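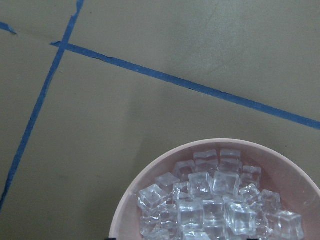
*Bandes de ruban adhésif bleu sur une surface beige.*

# Comment une voiture reçoit-elle son nom ?

Une voiture a deux noms. Le premier est celui de la marque, c'est-à-dire de l'entreprise qui la fabrique. Le second est celui du modèle. Une marque vend plusieurs modèles : une petite voiture pour la ville, une grande pour les familles, une camionnette pour les artisans. Sans nom de modèle, le vendeur et le client auraient du mal à se comprendre.

## Avant le nom, un code

Il faut plusieurs années pour préparer une nouvelle voiture. Pendant ce temps, les ingénieurs lui donnent un nom de code, souvent des lettres et des chiffres. Notre alphabet compte 26 lettres, ce qui permet déjà beaucoup de combinaisons. Le code sert à ranger les plans et à commander les pièces. Il sert aussi à garder le secret : si quelqu'un entend parler du « projet B7 », il ne sait pas de quelle voiture il s'agit.

## Qui cherche le nom ?

Certaines marques cherchent elles-mêmes. D'autres s'adressent à une agence dont le métier est d'inventer des noms. Cyrill Kaufmann travaille dans l'une d'elles. Pour une petite voiture de ville, son équipe a écrit une première liste de 1 000 mots. Il y avait des noms d'animaux, de vents, de rivières, et des mots qui n'existaient dans aucune langue.

« On écrit tout, même ce qui est mauvais, explique-t-il. Le tri vient après. »

Après une première lecture, il en restait 400. À la fin, la marque en a reçu 7.

## Les questions à se poser

**Le nom est-il facile à dire ?** On le fait lire à voix haute par des gens de plusieurs pays. « Obura » se prononce presque de la même façon en français, en italien et en espagnol. « Bandgate » est plus difficile : un Français hésite sur la fin du mot.

**Veut-il dire autre chose ailleurs ?** Un mot joli dans une langue peut être un gros mot dans une autre, ou désigner une maladie. Des traducteurs vérifient les langues des pays où la voiture sera vendue.

**Est-il déjà pris ?** Un nom peut être protégé par la loi. On dit alors qu'il est *déposé*. Une autre entreprise n'a pas le droit de l'utiliser pour le même genre de produit. C'est à cette étape que beaucoup d'idées disparaissent. Dans l'équipe de Cyrill Kaufmann, tout le monde aimait « Multetti », mais un fabricant de remorques s'en servait déjà.

**Va-t-il bien avec la voiture ?** « Botum » a un son lourd et rond. L'équipe l'a gardé de côté pour une camionnette.

## Des lettres ou un vrai mot ?

Certaines voitures portent un mot, d'autres un numéro ou quelques lettres. Les deux solutions ont des avantages. Un mot se retient bien. Un numéro se lit dans toutes les langues et peut montrer la taille de la voiture : dans beaucoup de gammes, plus le chiffre est grand, plus la voiture est grande.

Il arrive aussi qu'une même voiture change de nom selon le pays. Elle sort parfois de la même usine, avec les mêmes portes et le même moteur, et seules les lettres collées à l'arrière sont différentes.

## Quand le nom est choisi

La marque le dépose, puis elle fait dessiner les lettres qui seront fixées sur la carrosserie. Il faut l'imprimer dans le mode d'emploi et préparer les publicités. Le public le découvre souvent dans un salon automobile ou sur Internet, quelques mois avant l'arrivée de la voiture chez les vendeurs.

## Petit lexique

- **Modèle** : une sorte de voiture fabriquée par une marque.
- **Gamme** : l'ensemble des modèles d'une marque.
- **Nom déposé** : nom protégé par la loi.
- **Carrosserie** : l'enveloppe extérieure de la voiture.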